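Trerkier manipulation stack: progress report to Pelletier fund, period ending January
Software work packages only. Hardware and purchasing go in separately from Nuladdale.

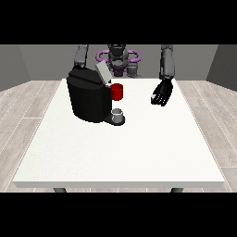 Coffee machine task in sim, pod at the holder, cup on the drip tray.

Short version: planner is in, perception is behind, tooling is ahead of where we said it would be. No change to the budget ask.

Planning (WP2)
New two-arm planner merged and running on all sim tasks. Old one planned each arm on its own and then checked for clashes, which meant a lot of thrown out plans whenever one hand was near the lid and the other wanted to come in over the tray. New one plans both together. Slower per query, far fewer retries, net win. Lid tasks were the worst offenders before and are now the ones we demo.

Still open: the elbow. Planner likes to swing it out wide when the hand has to end up low over the table. Legal but ugly, and on the Karkmont arms it would be close to the joint limit. Added a posture cost, helps in most cases. Needs tuning per task at the moment and we don't want that to be permanent.

Control
Grip force controller rewritten. Previous version treated every contact as a grasp, so brushing the side of the machine made the fingers close. Now there's a seperate contact state and the hand only closes when the task asks for it. Thumb gains are still hand set.

Replay from logged joint positions now matches the original run on 6 of the 7 tasks. The odd one out is the drawer. Suspect friction settings, not confirmed.

Perception (WP3)
Behind. Plan was to have pod and cup pose from cameras only by now. Where we are: cup is good, pod is okay when it's clear of everything, poor once it's in or near the holder. Dark glossy body is giving the depth model trouble, edges bleed into the table. All sim results in this report therefor use ground truth poses from the simulator unless it says otherwise. Please don't quote them as camera results, we had a mixup over that last time.

What we're trying:
Colour cue for the pod as a fallback, cheap, already half written
More varied lighting in the training renders, current ones are very even and flat
Second viewpoint from the head, waiting on calibration code

Expect WP3 to slip by 5 weeks. Doesn't hold up WP4 as long as the pose interface stays frozen, and it will.

Tooling
Scene files can now be built from a text config, no more hand placing objects. Takes minutes where it used to take an afternoon. Start positions of machine, cup and pod can be randomised within limits and the seed gets saved with the run so any failure can be brought back exactly. This has been the most useful thing we did all period tbh.

Nightly tests up. 4 tasks run every night, results go to the shared page by 6 in the morning. Remaining tasks are too slow for the current machine.

Viewer has a known bug where the contact markers don't refresh after a reset. Cosmetic. Leave it.

Transfer to the real arms
Not started, as planned. Karkmont sent the updated driver and it builds. One thing to flag, their joint naming is different to ours so there's a mapping layer to write, wasn't in the original estimate. Small job, will absorb it.

Risks
Pod pose near the holder, see above. If the colour cue doesn't get us there we go to a marker on the machine for the first hardware trials and say so in the writeup.
Compute. Randomised runs eat the queue. Nuladdale has offered overnight time on their cluster, paperwork is with them.

Next period
Close out camera pose for the pod. Posture cost without per-task tuning. Joint mapping for the Karkmont driver. Drawer replay if there's time.

Need from Pelletier: an OK on the WP3 slip, in writing if possible, and a yes or no on whether the demo video can go on the public page. Spend table follows by email, still waiting on one invoice.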